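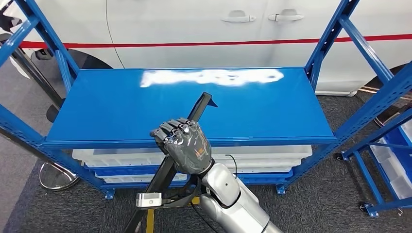 Logística e Armazenagem

Lammers altera regras de carga para estantes metálicas a partir de julho

A Lammers publicou a 1 de julho de 2025 a revisão das suas condições técnicas para estantes metálicas de carga manual. O documento aplica-se às gamas Rudano e Dradach e substitui as tabelas de carga incluídas nos manuais de montagem anteriores. As estantes já instaladas podem manter a configuração atual até à próxima inspeção periódica, desde que não sejam deslocadas nem ampliadas.

A principal alteração diz respeito à distância vertical entre níveis. Até agora, a carga admissível por nível era indicada como valor único, calculado para uma distância fixa entre travessas. A nova tabela faz depender esse valor da altura do primeiro nível, medida a partir do pavimento. Nos módulos Rudano, a carga total por módulo pode ir até 3000 kg, com a carga uniformemente distribuída e os montantes fixados ao chão. Sem fixação, o módulo passa a ser classificado na categoria inferior - independentemente do número de níveis montados.

As travessas continuam a ser reguláveis em passos de 50 mm. O fabricante deixa de admitir a mistura de travessas das duas gamas no mesmo módulo, prática tolerada no manual anterior quando as secções eram compatíveis. Segundo a nota técnica, os ganchos de encaixe têm geometrias diferentes e a folga resultante não é considerada no cálculo.

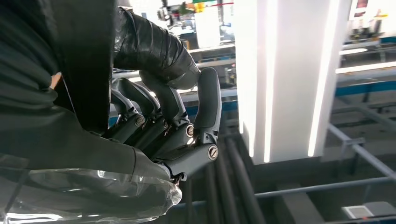 A revisão introduz ainda um limite de deformação residual para os montantes. Qualquer montante com empeno superior a 3 mm, medido com uma régua de um metro encostada à face frontal, deve ser descarregado e substituído. A reparação por endireitamento ou soldadura não é permitida. O registo das inspeções deve indicar o número do módulo, a posição do montante e o valor medido, e fica à disposição do responsável pelo armazém.

Kadir Aydoğan, responsável técnico da Lammers, refere que a tabela foi recalculada depois de 34 ensaios em módulos completos. "O valor único era fácil de consultar, mas penalizava as configurações com o primeiro nível baixo e era pouco rigoroso nas restantes", afirma. Os ensaios incluíram cargas excêntricas e pavimentos com desnível, corrigido por chapas de nivelamento.

As placas de sinalização de carga têm de ser atualizadas em conformidade. A Plolwood, que distribui as duas gamas, fornece as novas placas mediante indicação da referência do módulo e da altura do primeiro nível. O prazo de entrega é de 14 dias. Os pedidos relativos a módulos sem referência legível exigem o envio prévio das medidas da secção do montante e do passo de perfuração.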